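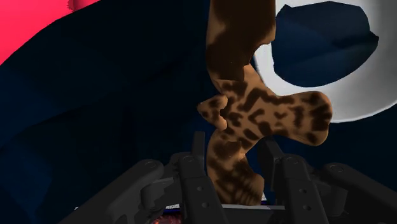 Figure 4. Gripper camera view in the simulator, with the spotted toy between the two fingers.

4.3 Recording simulated grasp examples

This section sets out the procedure for recording grasp examples in the Kinsella simulator. It applies to operators who have completed the January induction and hold a Drellik workstation login. Recording on the physical cell is covered in Section 5.

Before you begin

Confirm that the object set is Giltau release 2. Examples recorded with an earlier release cannot be merged with the current collection. Close any other session running on the same workstation.

Procedure

1. Open the Session panel and enter your operator code. The code is stored with every example you record.

2. Select the task from the list and read the written instruction in full. The instruction names one target object. All other objects are treated as clutter and should be left where they are as far as practicable.

3. Choose Gripper View. Check that both fingertips are visible at the bottom of the view. If either is missing, choose Reset Camera and check again.

4. Press Record and wait for the tone before moving the arm.

5. Bring the gripper over the target at a steady speed. For objects of irregular shape, such as the spotted toy in Figure 4, line up a narrower part of the body with the space between the fingers.

6. Close the fingers, lift the object clear of the surface and hold the position until the second tone.

7. Press Stop. Mark the example as Success, Failure or Discard, then save it.

Note: A failed grasp is a valid example and should be marked Failure. Use Discard only where the simulator has stalled, the wrong task was loaded or the operator was interrupted.

Note: Some object models have rough outlines, and their surfaces may appear to pass through one another. Such models remain in use. Report a model to the data desk only if it shakes, sinks or jumps when no contact is being made.

Caution: Do not change the lighting, surface colour or object placement by hand. These settings are varied by the scheduler, and manual changes are not written to the log.

Caution: Do not switch views while recording. The example will be rejected when it is uploaded.

Session limits

Each session closes automatically after 88 examples. The standard allotment is 200 examples per task for each operator. The full collection requires over 3,000 accepted examples before training on the Nakano model may start.

Review

Saved examples are placed in the review queue at the end of each session. Reviewers check the operator's mark against the recording and may change it. Questions about a changed mark should be sent to Maeve Phelan, and requests for additional tasks to Enda Brophy.

Section last revised Monday, February 14, 2022. Approved by Clodagh McGrath.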